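Ticket 416: Metal shelving in the utility room leans and rattles
Product: Skurneo open shelf unit, silver
Site: Stenen, ground floor
Status: Solved
Priority: Low

Reported Friday, 8:25 a.m.
Good morning! We love this shelf unit, it has made the utility room so much easier to use, but since we loaded the upper rails it has started to lean toward the door. If you pull anything off a hook the whole thing rattles like a drawer of spoons. Feet are all on the floor as far as I can tell. Any ideas?

Reply from Sallholm support, 9:10 a.m.
Thanks for writing in, and great that the unit is getting so much use! Please try these first:
1. Take everything off the upper rails.
2. Loosen the rail bolts half a turn. Don't remove them.
3. Put a level on the bottom rail and turn the feet until the bubble sits in the middle.
4. Tighten again from the bottom up, going back and forth between left and right.
Let us know how it stands before you load it again.

Update, 11:40 a.m.
Wow, what a difference! Back left foot was a good bit too short (I'd have sworn it was touching). The lean is gone. There is still a small rattle when I push on the top rail, up on the side near the brown beam. Bolts are tight there, I checked twice.

Reply from Sallholm support, 1:05 p.m.
Super, nearly there. Could you add a picture with the rails in it, loaded the way you normally have them? Model and order number too if you still have the slip.

Update, 2:30 p.m.
Slip says Olivares warehouse, order 500-25. Things are back on the rails.

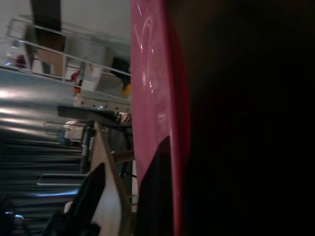
Attachment 1: shelf rails, with the ridged metal below

Reply from Sallholm support, 3:15 p.m.
Got it, thank you! Order found. That batch shipped with the thin washers. We're sending 2 of the thick rubber ones, one for each end of the top rail. They go between rail and upright, flat side to the rail. Finger tight, then a quarter turn with the wrench.

Update, the next week
Washers are in and it's silent! I gave it a really good shove and all I heard was the hooks. So happy with this. I'm going to do the feet on the pantry one as well while I have the level out. You can close this.

Closed by support. Cause: short rear foot, thin washers on top rail. Parts sent: washer, rubber, thick, qty 2.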